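Flovenlow forum > Perception and planning > Grasp check fails on green ball

amsequeira
January 2019

Hello all, I am writing a pick routine in simulation with Zodis as the planner. My colour mask for the ball is a simple hue threshold. On the grey table it was perfect. Now I changed to the outdoor world and the mask joins the ball with the ground, so the centroid jumps by 30 pixels between one image and the next and the planner refuses the grasp. This is the wrist view at the moment of the check:
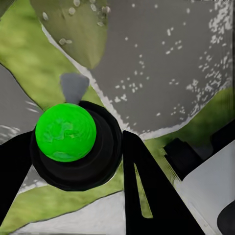

Rogério Fontes: I would not touch the threshold at all. You already know the gripper pose, so crop to the space between the fingers and fit a circle there. The rest of the view is noise for you.

hamada_user
I don't agree with the crop. It hides the problem until the ball sits off centre, and then you lose it completely. Use saturation together with hue. The grass is duller than the ball.

amsequeira
Thank you both. I tried saturation first – 300 runs, and the planner still refused 30 of them. The lower side of the ball gets dark near the black base and falls out of the mask.

Rogério Fontes
Yes, this is why I said circle fit. It tolerates a missing lower part.

hamada_user
Fine, but then make the crop wider than the fingers, please. And check that your timestamps match. In Zodis 2 the camera pose was late by one cycle for me.

amsequeira
I will test the wider crop tonight and post the config file.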